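Restton pantry and drinks restock – progress note, July

Quick one, full figures to follow with the Quiroga invoice.

Done so far: old stock cleared out, shelves wiped and relabeled, fridge door finally fixed. 19 product lines signed off for the staff pantry. Spend to date $753, still inside what Mesance approved.

Not done: snack shelf. Ultisum delivery came short again, chasing. Also need a decison on glass bottles – I'd drop them, too heavy to restock by hand.

Bottled coffee is the one going fastest, around 300 since we started. Want to keep the latte on and cut one of the teas to make room. Shelf tags for the imported drinks are in Chinese only at the moment, English ones are being printed, should of been here by now. 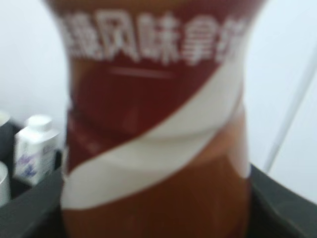
Bottled flavored latte, maroon label with white swoosh.

Next: order 42 more of the latte, finish snack shelf, send reciepts. Need a yes on the tea swap before I place the order.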